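October 9, 2023

Up too late again. Finished the Pillai book at whatever hour, lamp still on, neck killing me. Writing this fast before the bus so I don't lose it.

So. The book. Trodstead, book one of I think four. A village on a salt marsh in 1952, a widow who runs the post office and opens the mail. That's the hook, she reads everybody's letters, steams them open over the kettle and seals them back up, and then one comes through addressed to her dead husband from a woman who says she's also his wife. Good hook! Bought it on the hook alone.

First 74 pages I could not put down. Missed my stop, had to walk back from Sondon Road in those stupid shoes. Voice is dry and a bit mean, she has opinions on everyone's handwriting. There's a bit where she decides the vicar is a liar from the way he crosses his t's. Read that one twice.

Then the middle. Oh the middle. She goes to the city to find the second wife and for what feels like forever she is just on trains. Trains and soup. I don't need that much soup in a mystery. The village is the whole point and we leave it for 9 chapters. I kept flipping ahead to see when we'd get back to the marsh, which I know is cheating, I did it anyway.

And the second wife, when we finally meet her, is so much more interesting than the plot lets her be. She gets one long scene in a tea room and that's it. Wanted the book to stop and stay with her. She orders for both of them without asking, she already knows how the widow takes her tea, because HE took it that way and must of taught them both. Chills. Best page in the book and the author just walks away from it.

Ending I won't write down in case I lend this diary by accident ha. But I guessed the who at the boathouse and did not guess the why, and for me the why is what matters. The who is just plumbing.

Things I want to say in the review, if I ever get to the review:
the kettle
the handwriting stuff
too much train
the tea room
is she a bad person? I think she is, a little, and the book knows it and likes her anyway

That last one. Need a whole paragraph on that. It never makes her sorry about the letters. She's sorry she got caught by the baker's boy, which is different. I've read so many of these where the nosy woman gets a lesson at the end and takes up baking or whatever. This one she buys a bigger kettle. Laughed out loud on my own at one in the morning.

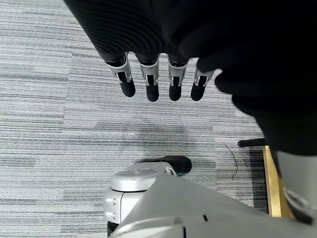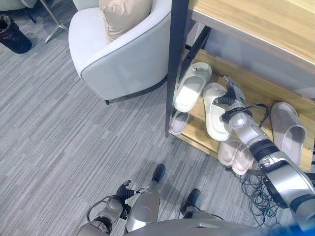
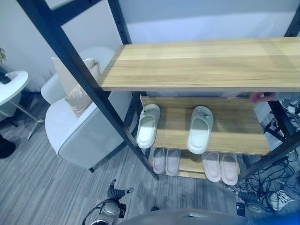

White chair with the beige cushion in the second one, white slippers on the rack in the third.

Bus was late. Wrote half of the review on my phone standing up, then Busix ate it. Screen went white, came back, no draft. That app. It's meant to save as you go and it saves when it feels like it. Third time since March. I should go back to typing these in a plain note and pasting over but I never do, I get excited and go straight in.

Tried to do it again from memory at lunch and it came out stiff. The first version had a line about the widow reading mail the way other people read the obituaries, looking for herself. Was that it? Something like that. It sounded better at the bus stop. Everything does.

Rating. I go back and forth. A four for the beginning, a two for the trains, a five for the tea room. Can't give three numbers. Or can I, it's my blog. Probably a four. I gave a four to that awful lighthouse one in the spring so really this should be a five by comparison, but I was being nice about the lighthouse one and I regret it.

Note to self: go fix the lighthouse review. Or leave it. People commented on it. Leave it.

Word limit for the newsletter swap is 3000 characters, not words, I read it wrong last time and had to hack the whole thing to bits in one evening. So short. Kettle, tea room, bad person, done. Save the train complaining for the long one.

Also want to look up whether you really can steam a letter open like that. Tempted to try it on the electric bill. In the book it takes her 15 seconds and she hums the same hymn every time so she knows when to lift it off. Loved that. Tiny detail and it comes back right at the end when she's humming and there's no letter, and you know exactly what she's thinking about. OK that goes in the review too. That's not a spoiler is it? Maybe a bit. Will word it carefuly.

Library has book two but there's a queue on it. Put my name down. In the meantime there is the fat one about the shipping family that I've been avoiding, with the family tree in the front. Any book with a family tree in front I have to be in the mood for. Am I in the mood? No. Started it anyway over dinner, two pages, three people called Edmund. Closed it.

Might reread the tea room tonight instead. Just that chapter. I want to see how it's done, who speaks first, where the tea gets poured. I think she never once says the husband's name, neither of them do, and I only just thought of that now, and if it's true then that's the whole paragraph right there.

Checking.

Yes. Never. Not once in the chapter. "He" all the way through, and both of them know which he.

OK five stars. Four and a half. The trains.

Milk, stamps, call the dentist back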